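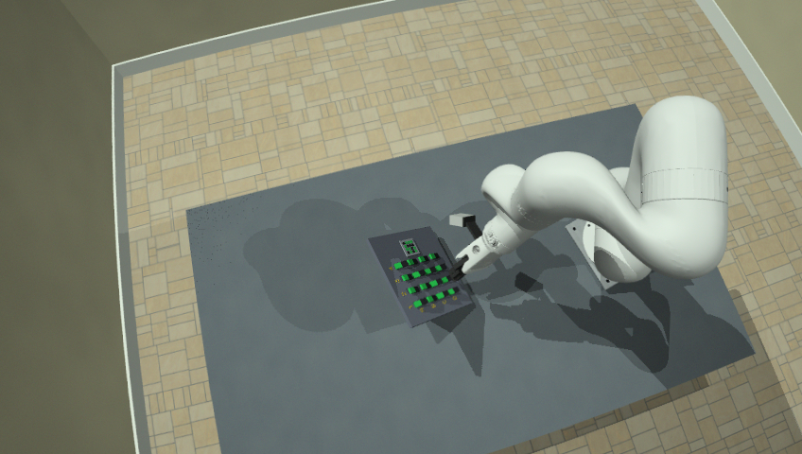
Does a zero-rated app still use up the data allowance if the phone is tethered to a laptop?

On the Lovier plan it does. The free rating applies to traffic from the handset's own app. Anything passed through the hotspot is charged at the normal rate, including the same service opened in a browser on the laptop.

Nov 15, 2018

Zero-rating checks, second round

Went back over the Lovier social add-on with the new SIM. Same plan as in August, same add-on, but the terms page has been reworded and I wanted to see whether the charging had moved with it.

Setup: one handset, one Lovier prepaid SIM with the social add-on switched on, one Wanilum SIM in the second slot turned off for the whole session. Wi-Fi off. Background refresh off for everything except the photo app. Balance read from the carrier's short code before and after each run. The account page lags badly, so I only used it at the end of the day.

Run 1. Scrolled the feed in the app, photos only, autoplay off. Balance before and after the same. Fine.

Run 2. Same, with autoplay on. Balance the same. In August this cost us something every time, so they have either fixed it or changed the list of addresses that count as the app.

Run 3. Uploaded a batch of holiday pictures, 84 MB in total by the handset counter. No charge for the upload. There was a small charge a few minutes later which I put down to the map lookup when I tagged the place. Repeated without tagging and there was no charge. Repeated with tagging and the charge came back. So location tags are outside the free rating, or at least the map tiles are.

Run 4. Tapped through to shop links from the feed. All charged, as the terms say. The links open inside the app and there's no warning, so a customer could easily think they were still on the free part. Worth putting in the guide.

Run 5. Hotspot on, laptop opening the web version. Charged in full from the first page. Tried it again with the add-on turned off and on in between, in case the session had to be renewed. Same result. That settles the question at the top, which is the one the help desk keeps sending over.

Run 6. Live video, watching only. Mixed. The first stream was free and the second was charged. I couldn't see a pattern and ran out of balance before I could try more. Leave this open.

Total charged data over the session was 441 MB, nearly all of it from runs 4 and 5. The account page agreed with the short code by the evening, apart from the live video, which it had filed under "other".

Problems

The Titance counter app stopped logging twice when the screen locked. It needs to be taken out of battery saving each time it updates. I had done this in August and assumed it would stick. Run 2 had to be repeated because of it. Figures from the first go are crossed out on the sheet, please don't use them.

The short code takes three tries to answer when the line is busy. Wait a full minute between tries or it sends a holding message and counts that as an answer.

Signal dropped to 3G in the back office after lunch. I moved to the window for runs 5 and 6. I doubt it affects charging but it does make the page loads slower, so ignore the timings for anything before the move.

Notes from Colm

Colm Ó Flaithearta rang the Ó Néill shop to ask how they explain the add-on over the counter. They tell people it covers "the app and everything in it". That's wrong for shop links and wrong for location tags. He has asked them to hold off until we send the new wording. He also thinks the renewal text arrives too late, after the add-on has already lapsed, and that some of the August complaints come from that gap. I haven't tested it. The current add-on runs out on Sunday night, so I'll leave the SIM in with mobile data on and see what comes through.

To do

Live video again, more than three streams, with the time of each one written down.
Stories with music stickers. Not touched yet.
Same six runs on the Wanilum SIM, once it has been topped up. The receipt for the last top-up is in the drawer with the spare adaptors.
Draft wording for the guide: feed, uploads and messages are free; shop links, location tags and anything by hotspot are not. Leave live video out until it's been checked.
Ask Lovier whether the address list is published anywhere. The last person I spoke to said she would email it and I've had nothing so far.

4 comments
3 shares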